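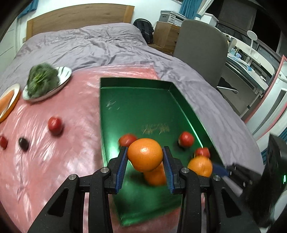

Figure 1. An orange between the gripper fingers, with the green tray underneath.

Can a Machine Put the Groceries Away Yet?
Project report, Mapplebeck group
Rostam Pakzad, with Phyllis Haworth and Thulani Ngubane

So the question we started with was pretty simple: if I come home with a bag of fruit and vegetables, can I get a machine to sort it into a tray for me while I do something else? I figured the answer would be "sure, kind of." After a whole term on it my answer is "sometimes, if you like oranges."

We picked sorting produce because it's a real chore and because everything in it is a different shape. An orange is basically a ball with a nice grippy peel. Broccoli is a tiny tree. Tomatoes are small and smooth, and you can ruin one by being slightly rude to it. Phyllis wanted to do laundry instead, and I'm glad we talked her out of it (sorry Phyllis), because cloth would have eaten the entire semester.

How we did it

We used a two-finger gripper with ridged blue pads and moved it by hand to collect our demonstrations. Then we trained a model on them, which we called Vorkix, and let it drive the same style of gripper on an arm. Thulani did nearly all the training code and I did most of the picking up of fruit, so you can guess who had the sore wrist.

By the end of November we had 1602 demonstrations. Each one is a single pick and a single place, nothing fancy. We threw out the ones where I dropped something by accident, and then Mr. Naylor told us we should have kept them, because a machine that has never seen a dropped tomato has no idea what to do about one. He was right and it was annoying. We went back and recorded more with drops left in.

The tray took longer to choose than I want to admit. Ours is green metal with a shiny inside, and the shine is a real problem! It throws bright patches up the wall, and the early version of Vorkix kept slowing down near them like it was about to hit something. We thought about switching to a dull tray. In the end we kept the shiny one, since actual kitchens are full of shiny things and it felt like cheating to avoid them.

What happened

For the final test we gave each kind of food 10 tries. Oranges were great, every one made it into the tray. Plums were close behind. Tomatoes were a mess: the small ones kept rolling just as the fingers closed, and then the gripper would shut on air and carefully carry the air over to the tray and let go of it. I laughed the first time. By the fourth time I had my head on the desk.

Broccoli only worked 2 times. The gripper likes to come down from the top, and the top of a broccoli is all squish and no handle. Thulani thinks we should have shown it more sideways grabs by the stalk. I think he's probably right but we ran out of time to check.

Speed is the other thing. I can clear a plate of fruit before you finish asking me to. Vorkix takes its time over every single piece, and it doesn't notice when two things are touching, so crowded trays slow it down even more.

So, can it do the chore?

I'd say it can help with part of it. If you left it alone with a bag of oranges you'd be fine. With a normal mixed shop you'd still be standing there fixing things, and at that point you may as well do it yourself. For next term I'd like to try softer pads and a lot more tomatoes. Neville Tunstall read our draft and asked about eggs. We are not doing eggs.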